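Subject: Re: [cell-planning] Second arm or spare grippers first?
From: Meenakshi Kashyap

Viktória Deák wrote:

> We have to put in the equipment request for the packing bench before
> the end of April and I still only have half the numbers. Can someone
> who has bought for a bench like this tell me what to ask for first?
> My draft has a second arm from Pomside, one spare gripper, and
> whatever is left for bins and cloth. Bako quoted us less on the arm
> but their lead time is 80 days and I don't know if that counts
> shipping. Also, do we budget cable separately or is it in with the arm?
>
> Viktória

Viktória, I'd turn that list around. Put the spare grippers at the top and the second arm at the bottom.

We run one arm over a bench at the Tralgate site and the arm itself has given us very little to spend money on. The gripper has. Ours is an open linkage with a lot of small bolts and pins, and in the first year we replaced pins, two brackets and then the entire assembly. The bench was down for 23 days waiting on that last one because I had not put a spare in the budget. The spare would have cost less than what we paid to have the boxes packed by hand over those weeks.

On your other questions:

Cable. Budget it separately. The Pomside quote covers the arm's own cable and nothing that goes out to the tool. If you run a cable across a mounting plate and back along the arm, plan to replace it on a schedule. We allow 270 a year for cable and clips and have not gone over it.

Bins. Buy all of them at once from one supplier. We had two orders from Clarnia with slightly different rims, and the pick positions had to be taught again for the second lot. Clear bins with a colored liner have worked well for us, and the liners are cheap.

Work surface. Green cloth is fine. Order enough to change it. I'd put it under consumables so that it doesn't need its own approval.

The work at our bench is black product boxes and a bin, with the gripper just in front of it:
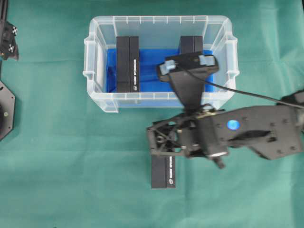
Viktória wrote back off list that she can move the grippers up, but the form has a line at 1000 above which every item needs its own justification, and two grippers together go past it. She asked whether to split them into separate items or write the justification.

I'd write it. One paragraph is enough: what a day of downtime costs you, how long the supplier takes to deliver, and how many grippers you expect to use in a year. Splitting the order looks odd when somebody reads the request later, and you may lose the quantity price.

As for the Bako arm, ask them in writing if the 80 days runs from the order or from the deposit, and whether it includes shipping. We asked by phone and got two answers. I would also ask if their tool flange takes the gripper you already have — if it needs an adapter plate, add that to the quote before you compare it with Pomside.

If the second arm gets cut this round, ask for the mount and base plate anyway. They are a small part of the total, and fitting them while the bench is being set up is easier than clearing it again next year.

I can send you our spreadsheet. The prices are old but the line items are complete. The tab called "tooling" is the one you want.

Meenakshi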